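Ildikó Juhász runs her hand over a tabletop before she says hello to anyone who might be sitting at it. She did it at the café where we met on Saturday, and again in her own workshop an hour later, on a table she has presumably touched a few thousand times.

"I can't help it!" she says. "My fingers want to know what it is before I've made up my mind about anything."

Her shop is called Deák, and it takes up the back half of a former feed store in Drernmont. She makes tables there, almost nothing else, and nearly all of them pale. In a town where people still like their dining rooms dark, that took some stubbornness. "My first customer asked me when I was going to stain it," she says, laughing. "I said it was done. She went home and thought about it for a week, and then she called and bought two."

What she loves is grain, and she can go on about it for as long as you let her – I let her for most of the afternoon. She keeps a notebook of every top that has left the building, 233 so far, with a pencil sketch of the lines in each one. She turned the pages for me and stopped at her favorites, the ones where the pattern runs along quietly and then takes a bend.

"Look at how it lifts toward one side," she said over one drawing. "You could sand for a month and you would never get that by trying. All I do is decide which way round the table goes."
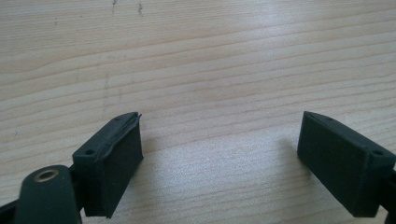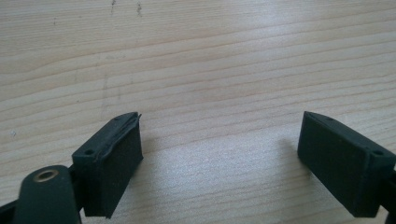
Pale wood tabletop, Drernmont.

She is just as happy talking about marks. A pale top shows everything, and customers worry about it. Juhász tells them to relax. Wipe it with a damp cloth, dry it, and leave the little specks alone until they bother you. Her own kitchen table at home has had about 112 dinners' worth of paprika on it this year, she says, and she likes it better than the day she finished it.

"A table should get used. Do homework on it, roll out dough, fix the radio. I had a man from Pludemham bring one back to be refinished, and I talked him out of it. It looked wonderful!"

Her next job is the biggest yet, a run of long tables for the reading room at Kultelcombe, due in September. The boards are already stacked along the wall, and she has been moving them around in the evenings to see which ones belong together. She pulled one out while I was putting on my coat, and asked me which end I would sit at.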